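Okay, game night people, I need to tell you about the homemade number game we've been playing at Tretgate, the little after-school club where I help out! (thread)

14 replies · 23 likes

You roll a big foam die, shout the number, then run and grab that many bricks from the tub. First team to build a tower taller than Usa's water bottle wins. That's the whole game and the kids are WILD for it.

6 replies · 10 likes

We started with ordinary dots, one to six, and it got too easy after a week. So Salim bought blank foam cubes and we let the kids pick their own numbers — anything goes as long as it fits on one side.

2 replies · 7 likes 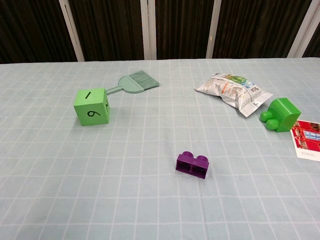
Foam is the best thing to happen to indoor games, I swear. You can throw it as hard as you like and it makes no noise at all. Marker goes on nice and thick too, so even the kids at the far end can read it. Look at that big 9 on the green one, with the little tail at the bottom! Rolling it gets a scream every single time.

5 replies · 31 likes

New rule from the seven-year-olds: if you roll a 1 you get to steal a brick from another team. Suddenly everybody wants the 1. Genius.

3 replies · 18 likes

Next up is a cube with plus and minus signs so we can roll two at once. If you've made your own dice, tell me what you put on them — I want to try them all in March!

9 replies · 12 likes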